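Notebook – Simulation bench
Home | Notebook | Kits | Parts log | Search

June, Friday
Entered by Magdolna Magyar

Kusik grocery pack, trial license, second session. Toon did the install yesterday on the old workstation and left it running overnight, so I started from his scene file. The question from Gerrit is still whether we pay for the full pack or keep building our own tables and props.

Install notes first. The pack wants its own folder outside the project tree. If you put it inside, the material paths break and everything loads gray. Toon lost an hour to that. The license server dropped me once before lunch and came back by itself. Load time for the kitchen table room is 52 seconds from cold, 20 once cached.

Ran the basket task with the stock arm and the stock parallel gripper. No changes to the controller. Left contact settings at the vendor defaults because Liesbeth wants a baseline before anybody tunes.

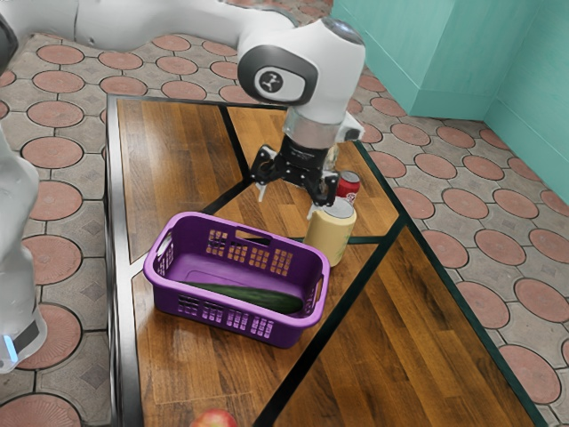
Basket task, fingers open, cream can and red can next to the basket.

Things I wrote down while stepping through:

- The basket mesh has real slots in the sides. Good for looks, but check what the collision shape does. Ours at Sallelach was a solid box and fingers could never snag on it. Need to know which one this is before we compare numbers.
- Cans are plain cylinders with decent lids. The highlights on the lids may upset the depth model, to be checked with Willy.
- Floor pattern is busy. Van Acker asked for a plain floor in their last review and I expect they will ask again. There is a swap menu for floors, have not tried all of them.
- Episode length limit is 285 steps by default. Too short for the slow planner. It's in the task config, not the scene config – took me a while to find.

Second half of the day went to the wrist camera. The pack gives it as a separate sensor with its own update rate, and the manual has two different names for it in two chapters. Use the one from the chapter on sensors. The other one throws no error and gives you an empty stream.

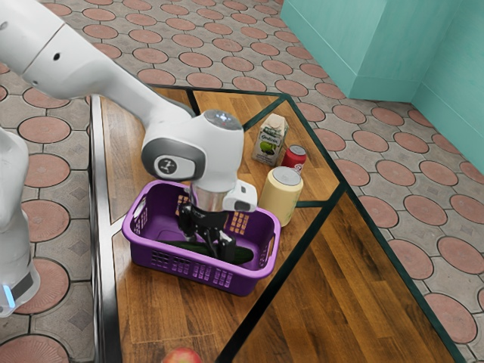 Does the trial license let us export scenes to our own simulator?
Only as static meshes. Joints, task logic and randomization stay in the Kusik format until you buy the full pack.

That is the main point against it for me. Pritico's kit exports everything, but the props are fewer and the produce looks like clay. Full Kusik pack has 148 objects according to the product sheet. We would use the groceries and probably not much else.

Support: wrote to them with the collision question, no reply yet.

To do
- Liesbeth: baseline run with defaults, log grasp failures by object
- Toon: move the cache off the shared drive
- me: same task in the Pritico kit, same arm if they have it
- ask Gerrit when the trial runs out, the dialog and the email disagree

Seat price to be discussed Monday with Willy. I would hold off until the collision answer is in.

Simulation bench notebook – internal use – contact: Magdolna Magyar – Back to top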